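Category: Myth and Music

3. The Weaver's Refrain in Modern Song

Penelope gets far less attention from songwriters than her husband does, and that is a pity, as her side of the story is wonderfully rich. She promises the suitors an answer once her weaving is done, and each night she pulls the threads out again. A song can do the very same thing. It can build a verse, then take it apart line by line until we are back where we began.

We read 516 lyrics that borrow from Homer and found 47 that speak in Penelope's voice. What a lively group they are! In the Lusbridge songbook she is angry, funny and wide awake – a long way from the patient wife of the schoolroom. Fabric comes up again and again in these songs, in sheets, shawls and sails, and it nearly always stands for time.

Figure 3. Dark cloth on a bed with patterned covers.
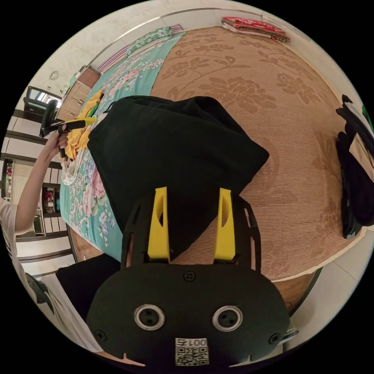
3.1 Unpicking as a Musical Form

The best case is "Ircombe," a long ballad from the Luik cycle. Each verse drops a line the last one had, so the singer seems to lose her own story as she tells it. By the closing verse only the name of the island is left, sung over a single held note. Nearly 90 listeners heard it at our July session, and many of them asked to hear it again right away.

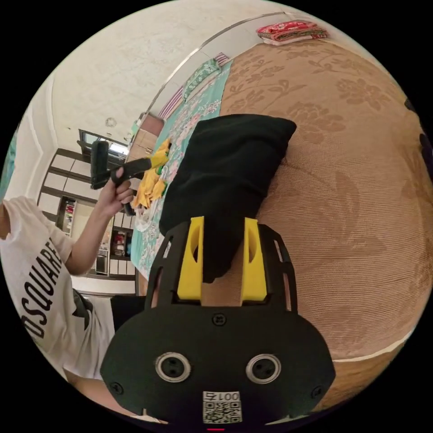
Themba Magagula

Mnguni hears the ending as grief. I hear something closer to stubborn joy, and the melody backs me up, I think, for it climbs a full octave while the words thin out. Homer leaves room for both readings. In Book 19 Penelope tells the stranger about her trick with real pride, even though the trick has already failed her. The Sturkach recording keeps that pride in the voice, right up to the last breath, and Section 4 takes up how its slower tempo changes the refrain.

We use cookies to remember your reading settings. Accept | Decline

Back to top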